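Have you ever watched bread turn into toast and wondered where the brown comes from? I used to think it was a sort of paint hiding inside the bread, waiting to come out. (I was six. I also thought the moon followed our car.)

So let's start with the wires. Peek into a toaster when it's switched off and unplugged, and you'll usually spot thin metal wires running up and down the sides of the slots. When electricity squeezes through them they get so hot that they glow orange! The heat jumps across the gap and lands on your bread, a bit like sunshine landing on your face.

First the heat dries the outside of the slice. Bread has a lot of water in it, even when it feels dry, and that water floats off as steam. Once the surface has dried out it can get much hotter, and then the good bit begins.

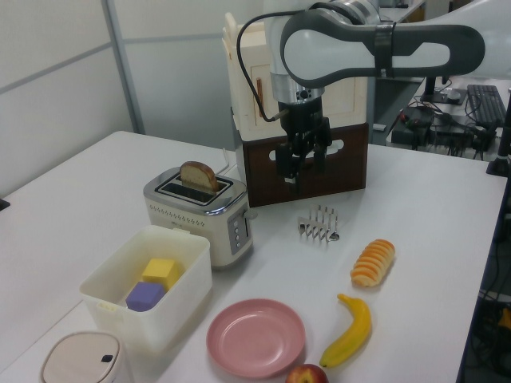

*A two-slot toaster with one slice in the back slot.*

Bread is full of tiny bits of sugar and protein. When they get hot enough they join up and make lots of new things, and some of those are brown and some smell wonderful. Grown-ups call it the Maillard reaction (say it "my-YAR"). You'll find it on roast potatoes, biscuits and the crust of a loaf too.

What if you leave it too long? Then you get black toast, which is mostly carbon, the same stuff that's in charcoal. My kitchen in Condden has smelled of it more than once, I'm afraid.

**Try it with a grown-up:** toast one slice of white bread and one slice of brown on the same setting. Can you tell which one has changed more? White is easier to judge, I think, but my best toast ever was a thick brown slice with far too much butter on it.

And never, ever poke a knife or fork into a toaster. If your toast gets stuck, shout for a grown-up and let them unplug it first.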